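What I learned about folding laundry at the Clonau open day

In January I went with my neighbor Sandamali Seneviratne to the open day of the Pusach workshop in Clonau. They build and teach machines for work in the home, and the part we wanted to see was bedding and clothes. I have a family of five and I fold every evening, so I went with a notebook. We stayed until 4 in the afternoon and I wrote down everything that can be used at home without any machine.

Before you start

The demonstrator, Mr. Cruickshank, began with sorting, and he was very strict with it. Thick blankets go in one stack, thin cloths in another, and knitted things wait for the end. I was always mixing them, and my stacks were always falling. At his table the thick ones were at the back and the working side stayed free.

Clear a wide flat place. A bed is better than a table, as the cloth does not slide down on the other side. If your bed is soft, put a firm blanket under the work.

Duvet covers and printed cloths

Close the buttons or zipper first. Lay the cover with the print up, so you see at once if the fold is straight. Fold in half along the long side, smooth from the middle to the edges with the flat hand, and only then fold again. A border or piping is a good ruler: put border on border and the rest follows.

The machine takes a corner by pinching it, and it needs a corner that stands up a little. This is a good tip for people too. My mother has weak fingers, and since the visit I leave one corner of her sheets turned up. She finds it easily.

Sweaters and other knitted clothes

Never take a sweater by the cuff alone. The cuff gets long and does not come back. Lay it flat with the front down, bring both sleeves to the back, fold the sides, and then fold up from the bottom. Mr. Cruickshank told us that sleeves gave them the most trouble – 63 tries in one week before he was happy.
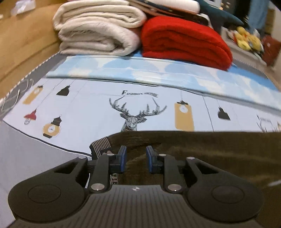 Sandamali asked if it is faster than a person. He laughed and said no, she would win against it every day. He keeps a count of all the pieces folded in the workshop, and on the morning of our visit it was 2953. They want to reach 4000 before they show it at Praltau.

Storing

Put the folded edge to the front of the shelf, so you can pull one piece without opening the others. Not more than 3 thick blankets in one stack. Fleece I roll now, it takes less place and the roll stays closed if you tuck the end inside. For the top shelf I use only light things, pillowcases and summer covers.

If a blanket smells of the closet, hang it over a chair for one night before you use it. Dry lavender in a small cotton bag also helps, but change it every spring.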